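The big bin on the bench, and how I keep it from winning

Everything that hasn't got a home ends up in the bin. You know the sort of thing: tape, packets of this and that, something see-through that came with something else (and I daren't throw it out in case it matters). I used to tip the lot on the floor every January and swear a lot. Now I do it in small goes, and it's so much less painful!

My first rule is one layer only. If I can't see the bottom of the bin between the things, it's too full and something has to go to the drawers. A wide, open-topped one is best for this, the plainer the better, and grey is lovely because bright things jump out at you. My red tape dispenser used to vanish for weeks in the old patterned box.

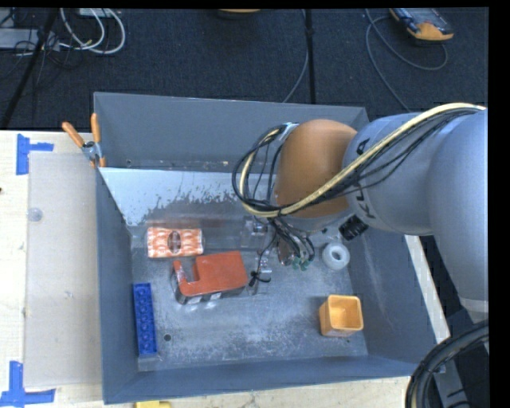 Naheed Farooqui wrote in to say that she'd never put clear things in with the rest, as they disappear against a grey bottom and you end up buying them twice. She sticks a strip of coloured tape on each one before it goes in. I've pinched that idea, and I fold the end of the tape over so it peels off again without a fight.

Small packets go along the back, face up, so you can read what they are. Tape lives near the front, as it's what I grab most. Anything with a sharp edge gets its own tub with a lid, please, I've learned that one with my thumb.

Wipe the bin out while it's empty, a damp cloth and a drop of washing-up liquid will do, and let it dry properly before the cardboard bits go back in.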